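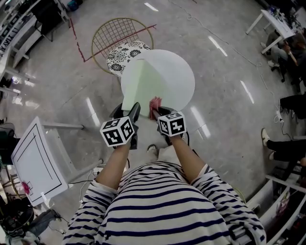
Why does a clock with a plain steel pendulum rod lose time in warm weather?

The rod gets longer as it warms, a longer pendulum swings more slowly, and the clock counts fewer beats in a day.

**April 2022 – Paltus regulator, rating run**

Movement back on the wall bracket after cleaning. Same suspension spring as before, same bob, same rod. The train is the odd one: 3366 beats to the hour, so each beat is 1.0695 s and the effective length comes out at 1.137 m. I keep having to work this out again, so it is now written inside the case door as well as here. Do not check this clock against a seconds pendulum by ear.

Temperature coefficient. Steel rod, taken as 11.5 parts per million per degree. Rate changes by half of that, so 86,400 × 0.00000575 gives 0.497 s per day per degree. I am using 500 ms per day per degree in the sheet. The third figure is not worth arguing over until the thermometer in the case is better than the one we have.

Thermometer: the Priko probe is clipped at bob height, with the old glass one near the top of the door. They disagree. The top reads higher every evening and the gap closes overnight. The rod presumably sits at something between the two, lagging both. I have entered the mean of the pair as rod temperature and marked the column provisional.

**Rating nut**

Thread pitch is 0.5 mm. One full turn shifts the bob by that much:

- 86,400 × 0.5 / (2 × 1137) = 19.0 s per day
- nut has 40 divisions, so 0.475 s per day for each

This treats the bob as a point and ignores the mass of the rod. It was near enough last time. The nut has some backlash on the way down, so approach the final setting from below, turning upwards. Hold the rod while turning or the spring takes the twist.

**Small weights**

For fine changes use the tray halfway down the rod and leave the nut alone. A mass m at half length speeds the clock by m / 8M of the day. Bob is 6 kg. With a 2 g weight:

- 86,400 × 2 / (8 × 6000) = 3.6 s per day gain

Put weights on with tweezers at the end of the swing and do not stop the clock. Log the time of every change. There are two entries in the November run with a weight noted and no time against it, and both days had to be thrown out.

**Arc**

Semi-arc was 1.5 degrees before cleaning and is 1.6 degrees now on the same driving weight. The larger arc is expected with fresh oil. Circular error goes as 1.645 × arc squared, in seconds per day:

| Semi-arc (degrees) | Loss (s per day) |
|---|---|
| 1.5 | 3.70 |
| 1.6 | 4.21 |

The difference is 0.51 s per day slow, or the same as one degree of warming. This is a nuisance. If the arc settles back over the next few weeks, the rate will drift fast by that amount and it will look like the room cooling. Arc must be read every time the rate is read – not once a week as we did before. Read it against the engraved scale with the eye level with the pointer.

Thaís Xavier asked whether the escapement error changes with arc too. It does, and probably with the opposite sign, but I have no number for this escapement and have left it out. She has a method for getting it from runs with different driving weights. That would mean three runs with nothing else altered, so not this month.

**Logging**

The Diệp counter takes one pulse per swing from the optical pick-up. It dropped pulses on the first night. The cause was the pick-up bracket: the screw had worked loose and the flag was only just crossing the beam. Tightened, flag re-centred, no drops since. The counter file goes into the Tritimness folder under the date, with the temperature file beside it. Use the same time base for both. The temperature logger is still set to summer time and the counter is not, which puts them an hour apart. I have corrected this in the sheet for now and have not touched the logger settings, as changing them clears its memory.

**State of the clock when I left it**

- Nut: as found, not moved
- Tray: empty
- Door: shut and latched
- Driving weight: wound to the mark

Rate so far is slow, and by more than the arc change accounts for. The suspension spring was out of its clamp during cleaning, and if it went back a hair lower that would do it: 0.1 mm is 3.8 s per day. I would sooner have a settled rate first and move the nut once.

To do: borrow a second probe for the upper part of the case. Check whether the bracket moves when someone leans on the bench next to it. Ask Thaís for the driving weight method in writing.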